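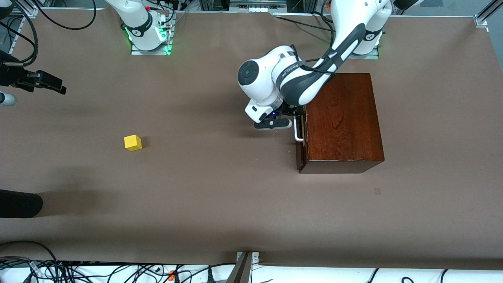

La caja de madera rojiza con el tirador blanco, sobre el papel marrón.

Asunto: Re: [muebles-pequeños] Caja con tirador y cubo amarillo

Hola a todos:

Contesto debajo del mensaje citado, como pide la norma de la lista. Perdonad los errores, el español es mi tercera lengua y escribo despacio.

El 2 de enero de 2022, la lista recibió desde Bestthorpe:

> Buenos días. Estoy preparando el juego de piezas para Grunow y tengo
> tres dudas. ¿El tirador de la caja se queda blanco o se cambia por uno
> oscuro? ¿El papel de la mesa se mantiene? ¿Y los cubos se barnizan
> o se dejan mates? En la hoja de Aston no encuentro nada de esto.
> Gracias de antemano.

Sobre el tirador: yo lo dejaría blanco. La madera es de un tono cereza oscuro, con la veta muy marcada en la tapa, y una barra oscura se perdería contra ella. El tirador en forma de U se distingue bien del lateral donde está fijado. Si alguien prefiere otro color, pido que lo diga antes de hacer el pedido a Amoah, porque ellos sirven los tiradores en bolsas de 20 y no aceptan devoluciones.

Sobre el papel: sí, por favor, mantenerlo. Protege el tablero y la caja no se raya por debajo cuando se desliza. Conviene que quede bien plano. Cuando hace una arruga, la caja se inclina un poco y el cajón roza – me ha pasado dos veces.

Sobre los cubos, mi opinión es dejarlos mates. Pongo aquí el amarillo, sobre la superficie gris:

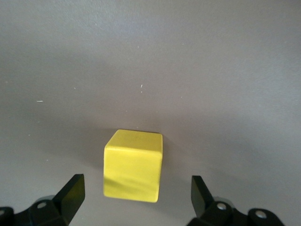 Grupo de Mobiliario y Piezas Pequeñas – Taller de Bestthorpe

El acabado es mate y sin brillo, y los cantos están suavemente redondeados. Con barniz, a mi parecer, el amarillo se vuelve más naranja con el tiempo, y además se notan los dedos. También ruego a quien use la superficie gris que pase antes un paño seco: se ven unas motas blancas, muy pequeñas, y en la pintura mate se pegan con facilidad.

Me queda una pregunta para vosotros. En la hoja de Aston se habla de cubos de 3 centímetros, pero en la de Grunow no aparece ninguna medida. ¿Sabe alguien cuál es la versión válida? Yo tengo la de junio y no estoy seguro de que sea la última.

Si no hay objeciones, enviaré el pedido a Amoah con los tiradores blancos. El barniz no lo incluyo.

Un saludo cordial y gracias por la paciencia.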